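Mundero Household List
Re: [mundero-home] Streaks on bathroom mirror, Cliltisia concentrate?
Date: 28th January

On the Mundero list, a member wrote:

> Hello all. New-ish here. I have been fighting with the mirror over our
> bathroom sink since before Christmas and I'm about ready to take it off
> the wall. It looks fine right after I clean it, then the next morning
> the sun comes in sideways and there are big gray arcs all over it.
>
> I was using the blue stuff from the grocery store with paper towels.
> Somebody in the December digest recommended the Cliltisia glass
> concentrate with the Puvex cloths, used dry, and said the whole job takes
> one pass and the glass stays clear for a month. The starter set is 20
> dollars. Before I spend it I wanted to ask:
>
> 1. Does the Cliltisia really leave a coating that keeps steam off?
> 2. Do you need the Puvex cloth or will any cloth do?
> 3. Is it true you should never touch the glass with your other hand?
> 4. There is a cloudy strip starting along the bottom edge. Will the
> concentrate take it off?
>
> The mirror is a Vachon, the plain kind with rounded corners. We have hard
> water, if that matters.
>
> Thanks for any help.

I was the grump who replied to that December post, so I may as well be the grump who replies to this one. Keep your 20 dollars for the moment.

I'll take your questions out of order.

On the cloth. I have owned two packs of the Puvex. They are decent cloths. They are thin, they fold flat, and for the first few washes they do pick up more than an old dish towel does. Then they went through our dryer with a load of bath towels and came out full of lint, and after that they were worse than the dish towel. The package says to wash them alone. I don't know who has a washing machine so idle that it can do four little cloths by themselves, but it isn't me.

What I use now is whatever is soft, has been washed many times and doesn't shed. An old T-shirt is good. So is a piece of a cotton sheet. A striped thing, a checked thing, the glass doesn't care about the pattern. If you are scrubbing off toothpaste, something with a bit of texture helps for the first go, and then you want something smooth after it. I would stay away from anything that has met fabric softener. That, in my opinion, is where half the gray arcs on this list come from, and it never gets blamed because everybody is busy blaming the spray.

The claim that you should work with the cloth dry makes no sense to me at all if there is anything on the mirror besides dust. You have hard water. You have dried drops with minerals in them. Rubbing those around with a dry cloth is asking for scratches, and even if you don't scratch anything you will be there all morning. Damp first. Wring it out until it won't drip, and do the bottom third before anything else, where the spatter is. Then the rest. Then a second cloth that is dry.

I also don't believe in one pass. I timed myself once on our own bathroom mirror, out of spite, with the Cliltisia mixed as the label says. Over 20 minutes before I was satisfied with it in side light, and most of that was spent chasing the smears the concentrate itself had left. With plain water and a drop of dish soap it went faster. I grant you that I may have mixed it too strong. The cap is supposed to be the measure and the lines inside it are very hard to see.

As for the other hand, I have read the same rule and I think whoever wrote it has a very well-behaved mirror. If yours is hung on two clips or a wire, it moves when you lean on it. Ours knocks against the tile. You need a hand to steady it, and the edge is the place to take hold if you can reach it. Fingertips on the glass leave marks, sure, and then you wipe the marks. Do that side last. I'd rather have a fingerprint than a mirror in the sink.

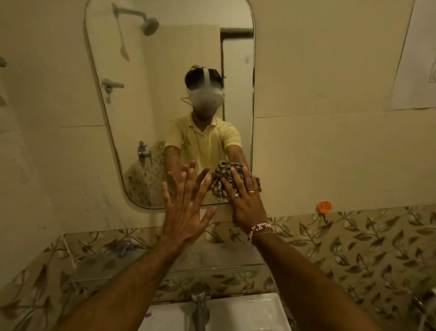
Rag low on the right-hand side of the glass.
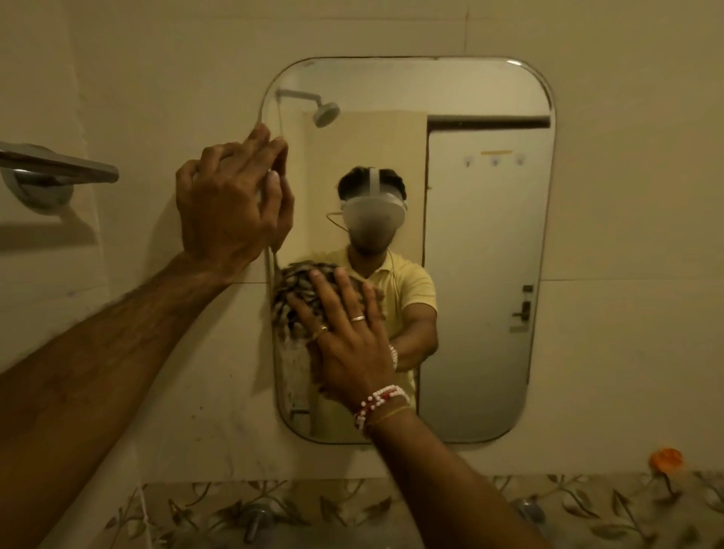 Lower left, with the other hand up on the edge.

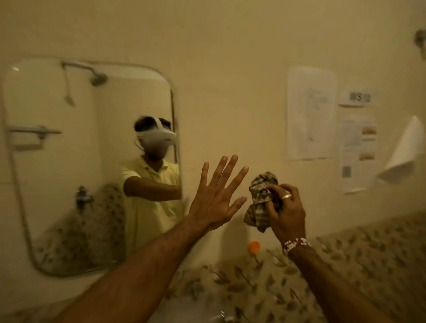
The low corners take the most patience, and rounded ones like yours are a nuisance because you can't run a straight edge into them. People here keep recommending a squeegee. On a shower door, yes. On a mirror that size with curved corners, I have tried it and what I got was a clean rectangle with four dirty ears, plus water running straight down to the bottom edge, where you want it least.

That brings me to your cloudy strip, and here I'm going to be discouraging. Try this before you buy anything. Put a bit of white vinegar and water on a cloth (on the cloth, please, never sprayed at the mirror) and hold it against a short stretch of the cloudy part for a minute. Wipe it, dry it, and look. If that stretch is clearer than its neighbor, you have mineral scale or soap on the front of the glass, and you can take the rest off the same way. Keep the vinegar away from the very edge and go over it with plain water afterward. Keep it off the wall too if your tile is marble or anything like it. If you aren't sure what your tile is, ask whoever put it in.

If it looks exactly the same, run your fingernail across it. If your nail feels nothing, and the cloud seems to sit a little behind the surface, then it's in the backing. Moisture has gotten around the edge and started on the silver. No liquid you put on the front will reach that. The Cliltisia label says "restores clarity to aged mirrors," and I would love to hear from one person on this list who has had it restore anything to a mirror with backing damage. I asked in December and got a lot of replies about windows.

We have a hall mirror that came with the house, which was built in 1935, and it has dark freckles along two sides. I was told by three different people that three different products would fix it. I bought two of them. The freckles are still there and I have stopped minding them. It hangs in a dry hallway and it hasn't gotten any worse in years, as far as I can tell, so my guess is that steam matters a good deal more than age does.

For a bathroom I would think about what happens after you clean. Does water sit on the bottom edge? Is there a ledge, or a row of border tile sticking out, that holds it there? When I finish I take the dry cloth and go along the underside of the mirror once, where you can't see. It takes no time. I can't prove it helps, and I'm not going to claim it does, but drops collect there and I'd rather they didn't.

Now the steam coating. Yes, the concentrate leaves something behind. I did half the mirror with it and left the other half with plain water, then ran a hot shower with the door shut. The Cliltisia half fogged later, I will give it that. It did fog, though, and when it cleared it dried with faint runs in it, which the plain half did not have. By the end of the week I could see no difference between the halves. Maybe my water is worse than the water they test with. Maybe the door being shut isn't fair, and with a fan on it would have lasted. We have a fan. It sounds like a truck and we don't use it as much as we should.

If fogging is your real complaint, then open the door and wipe the mirror when you need it. If gray arcs are your complaint, look at them carefully the next time the sun is on them. Do they follow the sweep of your arm? Then it's residue from the cloth or from too much cleaner, and the cure is less cleaner and a cloth that has been rinsed in hot water with nothing in it. Paper towels can do it too, some brands much more than others. Do the arcs only show after a shower? Then it's old product on the glass, and you may need to wash it off two or three times with plain warm water before it's gone. I had years of the blue stuff on ours. The first rinse made it look worse, and I nearly wrote an angry message to this list about it.

What I would do, in your place, this weekend:

- Rinse two soft cloths in hot water, no soap, and let one dry completely.
- Dust the mirror first, top edge included. Ours had a ridge of gray felt up there and every time I wiped upward I was pulling it down onto the glass.
- Damp cloth, wrung out hard, bottom first, then top to bottom in overlapping straight strokes.
- Dry cloth straight after, before the water can dry by itself. Turn it often.
- Look from the side, with the overhead light off if you have a window.

If it's still streaky the next morning, tell us what kind of streak and I'll happily be wrong. I've been wrong here before, about the grout.

One last thing on the Vachon. I have seen it said on this list that their mirrors have a protective layer on the front and that you'll void something by using vinegar. I looked for that on the sheet that came with ours and couldn't find any mention of it. Yours may be newer or a different model. If you still have the sheet, believe the sheet over me, and over whoever posted in December.

If anyone has a part-used bottle of the Cliltisia that did work on hard water, please say how you measured it. I have most of mine left under the sink and I'd be glad to get some use out of it.

--
To change your digest settings or leave the Mundero Household List, write to the list address with the word SETTINGS in the subject line.
Please trim quoted text when replying.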